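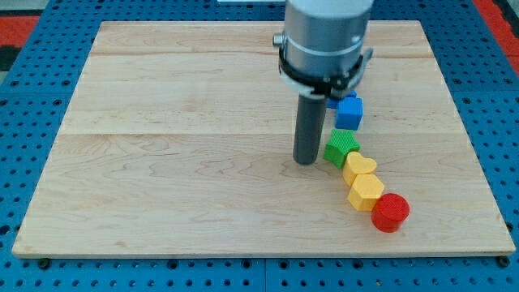

A pale wood board with faint darker grain, resting on a blue perforated work table.

1/12/18

Director Muireann Ó Dubhghaill has finished shooting Dallow, a drama about two sisters who inherit a failing furniture shop, after a schedule that ran six weeks longer than planned.

The film was shot mostly in the harbor town of Kustiveck, where the production took over a former net store and turned it into the family's shop. Work was supposed to wrap before the holidays. Instead, the crew went home for most of December and came back for a final block that ended last week.

Ó Dubhghaill said the delay came down to wind. The story takes place over a single still summer, and many of the outdoor scenes are set on the pier.

"We would get the actors out there, get two lines, and then somebody's hat was in the water," she said. "I rewrote one whole conversation so it could happen in a parked van. It is a better scene now, but I did not plan it that way."

Sound was the bigger problem. The town's ferry runs through the day, and its horn carried into the net store even with the doors closed. The crew ended up shooting most of the interior dialogue after the last crossing, which meant covering the windows and lighting the rooms from outside to pass for afternoon.

Local people were hired for the larger crowd scenes. The biggest of these, an auction near the end of the film, used 150 extras and took 3 nights to complete. Ó Dubhghaill said many of them had never been near a film set and that a few brought their own chairs.

"They bid against each other for real," she said. "I had to stop one man who thought he had bought a wardrobe."

The two leads spent time learning to use hand tools before the cameras rolled. The director wanted to avoid cutting away to a double's hands whenever a character was at the bench, and said nearly all of the workshop footage in the film is the actors doing the work themselves. One of the tables they made is used in the last scene.

Dallow is Ó Dubhghaill's second feature. Her first, Ukari, told the story of a night nurse trying to trace a former patient, and played at small festivals before finding an audience at home. She wrote the new script with the same co-writer over two winters, and said an early version was set in a bakery.

The film is being produced by Mac Suibhne, the company behind Ukari. The company said the extra weeks were paid for out of money set aside for bad weather, and that no scenes were dropped. A song planned for the opening titles has been cut, however, after the rights could not be cleared in time.

Editing has already started. Ó Dubhghaill said the first assembly runs well past the length she wants and that she expects to lose around 50 minutes, including a subplot about a neighbor's boat that she described as her favorite part of the script.

There is still some recording to do. The pier scenes will need new dialogue from both leads, who are due in the studio next month. The score has not been written, although the composer visited the set and recorded the ferry horn, and may use it in the music.

Mac Suibhne plans to show the finished film in Kustiveck before it goes anywhere else. The town has no movie theater, so the screening will be held in the net store, where part of the shop set is still standing. A release date has not been announced.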